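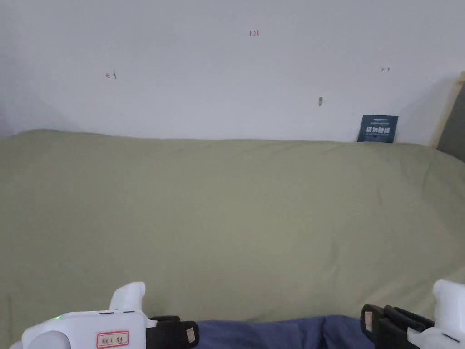 Biltstead College -- Department of Sport and Recreation
Coaching Community Footy, week 3 notes (G. Munteanu)

Tonight: rotations and the bench. Bring your Kouris reader, we start at the chapter on workload.

Recap. Last week was warm-ups. Most of you wrote too much and timed too little. Fix that before you hand in.

Why rotate? Legs, mostly. A mid who stays on all quarter stops chasing by the end of it, and the coach usually sees it late. Watch the second effort, not the first. Hands on hips at a boundary throw-in = get them off.

Who runs the bench -- one person only. Two voices at the gate and you get 19 on the ground. Write names on the board before the bounce, magnets if the club has them.

Case: Besent v Skernisik reserves. Besent had 2 on the bench by half time, both backs. Coach kept rotating the mids anyway, through the back pocket. Good idea or panic? Be ready to argue either way.

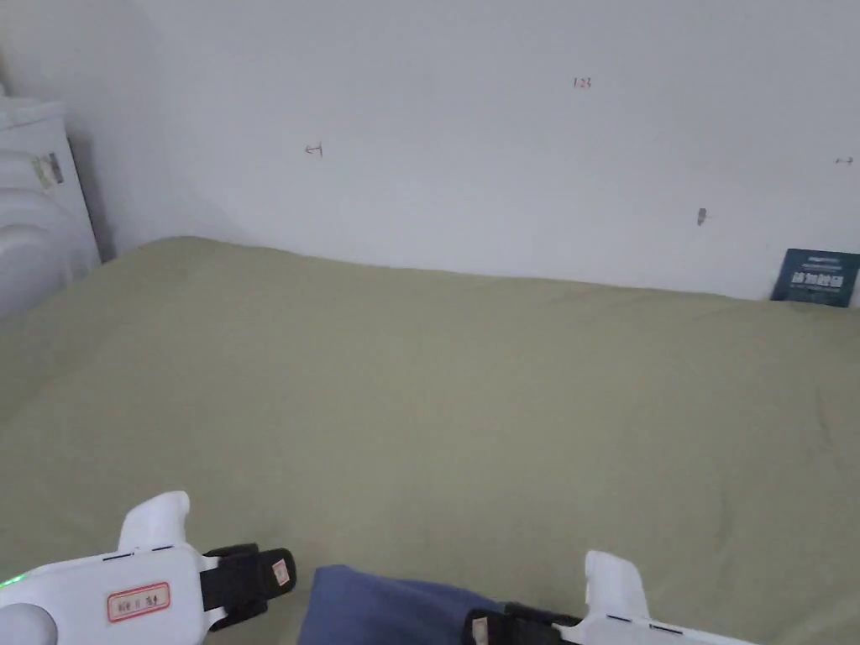

Juniors are differnt. Equal time comes first, matchups second. Tell parents the plan before the season, in writing, and stick to it in finals too.

Wet days: shorter stints for rucks, dry gloves for nobody, spare jumpers for everyone. Keep the kids on the bench moving.

Task: one page rotation plan for a full game, worth 40 marks. Due first class in September. Hand it in at room 369, not by email pleese.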